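4.2 Does folding at home change how long clothes are kept?

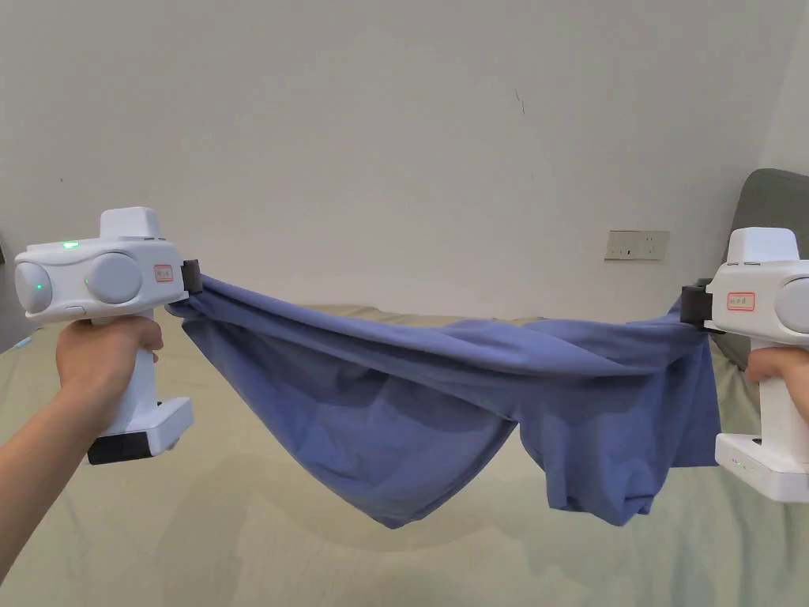 The claim that neatly folded clothes last longer is repeated in most household guides, usually without a source. Siddiqui and Marchand traced it to a survey of 945 homes in Brosden, in which people who folded their knitwear said they kept it for longer than people who hung it or left it in a heap. We are not convinced. The survey asked for memories, and people who fold with care may also wash with care, buy better wool or simply own less.

Figure 2. Handling a piece of blue fabric by opposite corners.

Our own diary study is smaller (41 homes) but recorded each garment as it was thrown out or given away. Once washing habits were allowed for, the gap between folders and non-folders shrank to almost nothing. Chan has argued that diaries change behaviour, and they probably do - though it is hard to see why they would do so only for people who hang their jumpers.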